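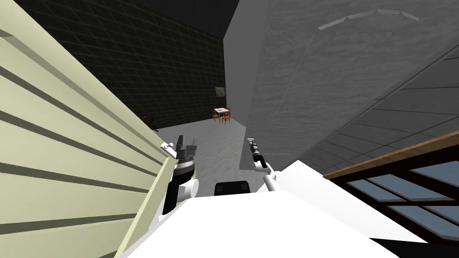 Both arms up in the sim, with the little table and chairs across the room.

Rehearse the doorway in simulation before your robot meets a real one

By Ewurabena Abubakari
11 August 2022

14 comments

I have been building a two-armed helper in our shared workshop since February, and doors are my favorite part of the whole project! They are also where I dented the most hardware, so now every door run gets rehearsed in a simulated house first. It costs nothing to crash there, and you can do it all on an ordinary desktop.

What you need: a model of your robot with real link lengths, a house with at least one hinged door, and a free evening. I call my robot Verko and the sim project Culmont, so swap in your own names where you see them.

Step 1. Set up the room

Put something at the far side of the room as a target. I like a small table with chairs, easy to spot from a long way off. Leave the walls textured - a plain gray box makes every view look the same and your position estimate will drift all over the place.

Step 2. Raise the arms first

Start each run with both grippers pointing up and clear of the body. Save that pose as "ready" and have the script return to it between attempts. Set the joint speed to 30 percent for now. You can go faster once the elbows stop surprising you.

Step 3. Bring one gripper in under the handle

Creep forward until the handle is within reach, then move only the arm nearest to it. Come up from just below the lever and stop short. I log the gripper position at this point on every attempt, and those numbers helped me more than any amount of staring at the screen. Keep an eye on the other arm too, it can end up very close to a neighboring door.
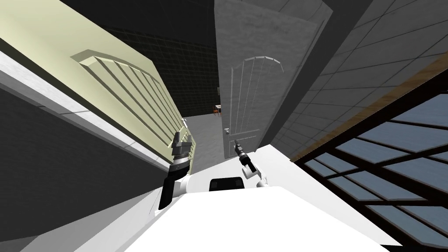

Step 4. Pull, pause, repeat

Close the fingers, turn the lever, and pull back 5 centimeters at a time. Pause after each pull and check the wrist load. My first batch was 400 attempts, and I let it run overnight (so much fun to read the log over breakfast). If the fingers slip, lower the approach a touch and go again.

Step 5. Save everything

Keep the failed runs with the good ones. I name mine by door and date, and I'm happy to swap logs with anyone who has a similar arm.

568 shares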